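Nenell Court Residents' Association
Minutes of the general meeting, 31 July 2023
Held in the ground floor lounge, 7:00 p.m.

Chair: Ludivine Lemaire
Minutes: the secretary, who was once again the only person holding a pen

Present: 42 households, in person or by proxy. One proxy was written on the back of a pizza menu. It was signed and dated, and the chair accepted it.

1. Minutes of the March meeting

Approved with one correction. The resident of 4C did not "storm out" during the discussion of bicycle storage. She left to move her car. The secretary has made the change and regrets the verb.

2. Matters arising

The lobby clock has been repaired and now runs seven minutes fast. This was felt to be an improvement on being stopped, though a minority pointed out that the stopped clock had at least been right twice a day. No action.

The lost glove from the winter is still on the radiator. It will be there until the next meeting and then it will go.

3. Laundry room

This item took up most of the evening, as it did in March.

The chair reported that the two older washers on the left wall have reached the end of their service contract with Renaud, the firm that has looked after them up to now. Renaud has offered to renew at a higher rate. Jetumov has offered to replace both machines and take the old ones away for 2000 dollars, installation included. The chair had both letters with her and passed them around. One came back with coffee on it.

Questions from the floor:

Would the new machines take coins? No, cards only. There was a silence here that the secretary would describe as mournful. The resident of 2A has a jar of quarters going back many years and asked what she was supposed to do with it. Several suggestions were made, one of them helpful (the bank).

Would the new machines be louder? The chair did not know. The resident of 1B, who sleeps on the other side of that wall, said nothing could be louder than the current spin cycle, and that he has stopped setting an alarm.

Could the association afford it? The maintenance fund stands at 1037 dollars after the gutter work. The owners of the building have agreed in writing to cover the rest, on condition that the association stops sending them photographs of the lint trap.

Motion to accept the Jetumov offer: carried. Three against, all on the quarters question.

There followed a discussion of laundry left in the machines after the cycle ends. The present rule says it may be removed after "a reasonable time." The meeting spent twenty minutes on what is reasonable. Proposals ran from five minutes to the following morning. The meeting settled on fifteen minutes, after which anyone may move the load to the folding table. They may not move it to the floor, and they may not fold it. The resident of 3D said she had come down last month to find her things folded by a stranger and had found it more upsetting than the floor would have been. Others said they would welcome it. The resident of 3D was invited to put a note on her basket.

Drying racks are not to be set up in the hallways. This has been a rule for as long as the building has had hallways. Wet coats and rainwear are to be hung inside the apartments, over a tub if possible, and not on the stair rail, where they drip on the people below.
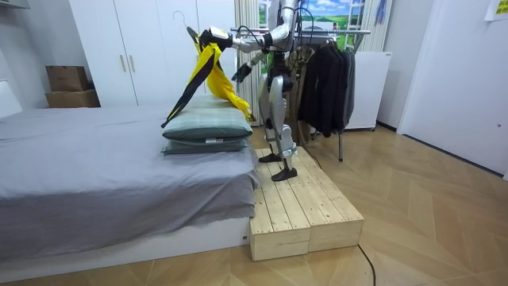

On the clothes rail in the basement, the chair reminded everyone that it is shared and that items left there for more than a month will be given away. A brown suit has been on it since before she took office. She has become fond of it. It will be given away all the same, and anyone who wishes to claim it should do so without expecting questions.

4. Storage lockers

Pruven, who fitted the locker doors, have sent replacement hinges. They have sent 300 of them. The building has nowhere near that many doors. The secretary telephoned and was told that hinges come by the box and that returning them would cost more than keeping them. They are being kept, in locker nine, whose own door has no hinges at present.

The resident of 5A offered to fit them if somebody would hold the doors. 5B agreed to hold the doors. A date is to be fixed between the two of them and posted by the mailboxes.

5. Courtyard

The fig tree is doing well. It is doing so well that the ground floor on that side has not had daylight since spring. The owners will be asked to send someone with a saw and some judgment.

The resident of 2F asked who has been feeding the pigeons. No one has been feeding the pigeons. The pigeons were visible through the window during this exchange and appeared to be waiting for something.

A request for a second bench was put off until the first bench has been found.

6. Summer supper

To be held in the courtyard, or in the lounge if it rains. A sign-up sheet went around. At the time of writing there are eleven potato salads and no main dish. The chair asked that those who signed up for potato salad look into their hearts. The resident of 4C has agreed to bring a ham, and the meeting thanked her warmly, with 4C noting that she would like this minuted in view of item 1.

Plates will be borrowed from the lounge cupboard and washed by the people who ate off them.

7. Any other business

The resident of 1B asked that the front door be closed gently after ten at night. He then demonstrated closing it gently. It slammed. The door closer is to be adjusted, and 1B has withdrawn his remarks about the students on the third floor.

A set of keys with a small plastic trout was handed in. Now with the chair.

The recycling bins will be collected one day later than usual for the next two weeks. Those who put theirs out early will find them full of other people's.

The meeting closed at 9:25 p.m. by the secretary's watch, 9:32 by the lobby clock.

Actions

Chair: sign the Jetumov offer, write to Renaud, write to the owners about the fig.
Secretary: new laundry notice with the fifteen-minute rule, to be taped up inside the laundry room door.
5A and 5B: hinges.
4C: ham.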